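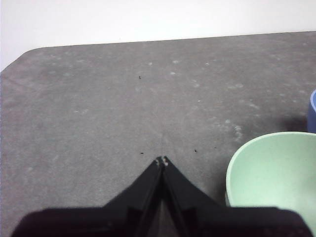 HOSPITALITY AND TABLEWARE CARE
Unit 4 handout: Bowls, nesting and shelf storage
Tilahun Community Kitchen Program

Before the Thursday session
Read to the end of the section on scuffs. Bring your notes from Unit 3 (glassware), as the shelf rules carry over. The practical starts at the long benches and you will need an apron but no gloves.

1. Why bowls get a unit to themselves

Plates stack flat and cups mostly go on racks. Bowls do neither very well. They take up a lot of air on a shelf, they roll when they are put down carelessly, and a set that has been nested badly can lock together so firmly that people reach for a knife to get them apart. Do not use a knife.

The program's store at Heltislow holds 3,000 pieces of tableware across all kitchens, and bowls are the part of it most often sent back as damaged. Most of the damage is on the surface. It comes from stacking, sliding and scrubbing, and very little of it comes from dropping.

2. Terms used in this unit

Rim: the top edge. A rolled rim turns outward slightly and is easier to grip. A straight rim is easier to wipe.

Wall: the side of the bowl, inside or out.

Foot: whatever the bowl stands on. Some bowls have a raised ring, some have a flattened base and no ring at all.

Ridge: a raised line running around the outer wall. Ridges help with grip and hide small marks, but they hold food residue if the bowl is only rinsed.

Nest: two or more bowls placed one inside another, largest at the bottom.

Headroom: the gap between the top of a stack and the shelf above it.

3. Colour sets

We use plain coloured bowls for the practical because the colours make it easy to talk about which bowl goes where. Green, blue and pink are the three we refer to most. In your own kitchen colour may mean something else. Many kitchens use it to separate allergen-free service, and if yours does, that rule comes before anything in this handout.

Colour names cause more trouble than you would expect. The bowl one person calls pink is salmon to the next person and coral to a third, and under warm lights a pale blue can be written down as grey.
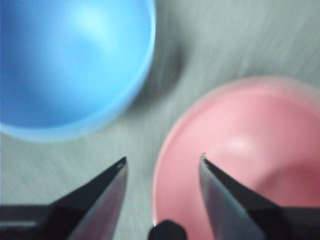

On a stock sheet, use the plain family name (pink, blue, green) and leave the finer word out. If you have two blues that need to be told apart, write light blue and dark blue and keep one of each beside the sheet until the count is finished.

Check colours in the same spot each time. The inside of a deep bowl is darker on the side turned away from the light, so look at the rim when you are matching a set. Fading usually shows there first as well.

4. Laying out before you stack

Lay the bowls out singly on a clear bench before nesting them. Beginners tend to skip this and stack straight from the drying rack. The trouble is that you end up sorting with your hands full, and the odd bowl goes into the middle of the stack where it stays until someone needs it.

Work in this order:

Set each bowl upright on its base with a little space around it. If one rocks, turn it over and look at the foot.

Run a dry finger around the inside of the rim. You are feeling for chips, grit and water. A bowl that feels damp goes back to the rack.

Look at the outer wall from the side, with your eyes low and close to bench height. Looking down from above tells you the inside is clean and tells you nothing about the ridges.

Arrange the row by size. Compare the width across the rim, since a bowl that is nearer to you will look larger than it is. If you are unsure, hold one over the other. 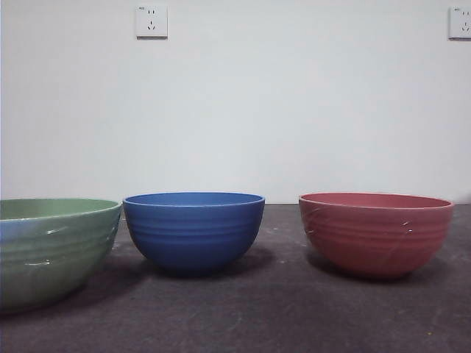 5. Scuffs, scratches and stains

Matte bowls mark more readily than glossy ones. You need to be able to tell three kinds of mark apart.

Scuffs are pale lines or smears on the surface. They are usually material rubbed off something else, such as another bowl, a shelf edge or a metal sink. Many will come away with a soft cloth, warm water and a paste of bicarb soda. A scuffed bowl stays in service.

Scratches can be felt with a fingernail. On the outer wall they are a matter of appearance and the bowl can stay in use at the supervisor's discretion. On the inside, where food sits, a scratch deep enough to catch a nail means the bowl is pulled.

Stains are changes of colour that stay after washing. Tomato and turmeric are the usual ones. Soak the bowl overnight in the Soketti tub and check it in the morning. If the stain is still there but the surface is smooth, mark the bowl for prep use only.

Don't use scouring pads on any of these. A pad will lift a scuff and leave a hundred fine scratches behind, and those hold the next stain.

6. Nesting

Nest largest to smallest, and only nest bowls that leave a visible gap between the walls. Bowls of the same size should be nested only if the shape allows air between them. Deep round bowls with a close fit will grip each other, especially when stacked warm, as they cool and pull down tight.

Keep a nest to 4 bowls for deep shapes. Shallow shapes can go to 16 if the shelf has the headroom and the person unloading it can see over the top.

To free two stuck bowls, stand the outer one in warm water and put cold water in the inner one. Wait two minutes, then twist. Don't pull straight up.

Put a sheet of paper towel or a felt disc between matte bowls that will be stored for longer than a week. For daily service this isn't needed.

7. Shelf positions

Large bowls go on the shelf between knee and waist height. Medium bowls go at waist to shoulder. Small bowls can go higher, but never above the head of the shortest person on shift.

Leave a hand's width at the front of the shelf. Fronts that are packed to the edge get knocked by trolleys – the Lunduseo kitchen moved its whole bowl wall back and had far fewer returns the following term.

Label the shelf edge and not the bowl. Adhesive left on a ridged wall is slow work to remove. 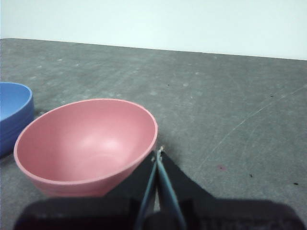 Can two bowls of different colours be nested together?
It depends on the kitchen. Where colour is only decoration, nest by size and ignore it. Where colour marks allergen-free or meal-type service, each colour has its own stack and its own shelf label, even if that leaves you with a stack of one.

8. For the practical

You will be given a mixed tray and asked to lay it out, check it, sort it and shelve it. Work at an ordinary pace. Marks are given for the checking and the shelving, and a tidy stack with a damp bowl in it does not pass.

Write up your pulled bowls on the returns sheet with the colour, the size, the kind of mark and where it is. "Blue, medium, scratch, inside wall" is enough.

Reading for next week: Unit 5, lids and lidded containers, sections 1 and 2.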